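The dishwasher is not a robot

My brother-in-law called me in July to tell me that housework was over. He'd seen a clip of a machine folding a towel, and he was so happy about it that I didn't have the heart to ask how long the towel took. I found the clip later. It was sped up (it said so in tiny letters in the corner), and it stopped right when the towel was almost square.

I want this stuff to work, I really do! I have a kitchen, I have two kids, and I have 55 minutes between dinner and bedtime that mostly go into putting things back where they were that morning. If Wela or Urkico or anyone else shows up with a box that clears a table, I'll be first in line with my wallet open. But I keep getting asked whether we're there yet, and my answer is still no, and it's still the boring parts that are holding things up.

Take shop work first, because that's where everybody says it's solved. Refugio Camacho runs the packing floor at a small kitchenware outfit in Mumholm, 21 people, and he has an arm that puts lids on boxes. It's great at lids. It will do 300 of them before lunch and never complain. Then the supplier changed the lid, a tiny bit, a softer edge, and the arm sat idle for most of a week while somebody taught it what a lid was again. Refugio did lids by hand that week and says he got faster at it than he'd like to admit.

A house changes the lid every day. The cup is on its side, there's a spoon in it, the cat is on the counter. My hands sort all that out while I'm thinking about something else -- I couldn't tell you how I pick up a wet glass if you paid me.
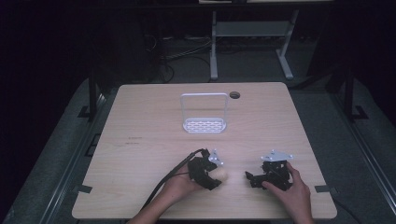

What gives me some hope is how the teaching is done now. For years people tried to write the chore down as rules, and that went about as well as explaining shoelaces over the phone. Now a person just does the job with a gripper in each hand and the machine learns from that. And look how small the job gets! A pale little ball held in one set of jaws, a white dish rack at the back of the table, plenty of bare wood in between. My kitchen table hasn't had that much bare wood since we bought it. I don't mean that as a dig, you have to start somewhere, but it's a long way from there to a lasagna pan.

So I'd give it years, and I'd expect the first good ones to do one dull thing well, like Refugio's arm, and cost too much. I'd still buy one. Meanwhile my brother-in-law is coming over for dinner and he's drying.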